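Fisby Play Library, Dradport
Progress report to the Koskela Fund, Jun 23, 2020
From: Otakar Kuruc

Short one this time, sorry, van is due back.

Where we are
Lending stopped in May while the hall was shut, now going again on a doorstep basis. Families ring, we pack, they collect from the side door. Slower than the old drop-in but it works. 300 loans since the grant started, jigsaws and dressing up still the most asked for. Train set came back minus a bridge.

Two of the outlying villages have no bus at the moment so we deliver there. Petrol is more than we budgeted, see below.

Money
Shelving bought and up. Second-hand, so 6 bays instead of the 5 in the bid. Underspend on printing (no leaflets went out). We would like to move that across to petrol, please can you confirm in writing. Plarnix catalogue licence paid for the year. Reciepts to follow by post.

Problems
Cleaning takes ages. Anything fabric now rests on the shelf before it goes out again, which ties up stock, the puppets especially. Two board games written off, damp. Roof has been patched by the landlord but I would not swear to it.

Catalogue still half done. Old card index has gaps and some things are down twice under diferent names.

Play sets
Pretend shopping and kitchen things now go on the list as their own section. Parents kept asking. 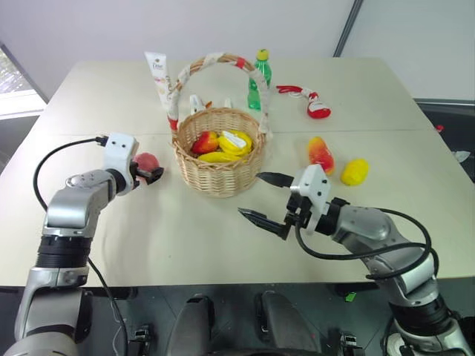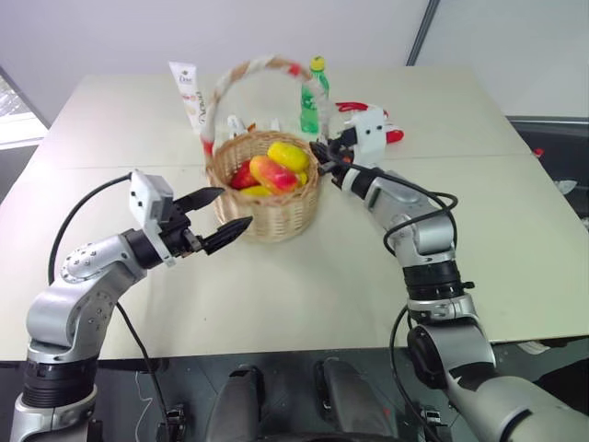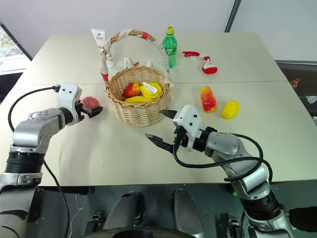

Wicker basket with the tall wrapped handle.

Next steps
Finish the catalogue, letters A to M first.
Ring round the families who have not been back in touch.
Get a price for a second set of storage boxes with lids.
Confirm the autumn opening hours with the hall.

Full accounts with the next report.

O. Kuruc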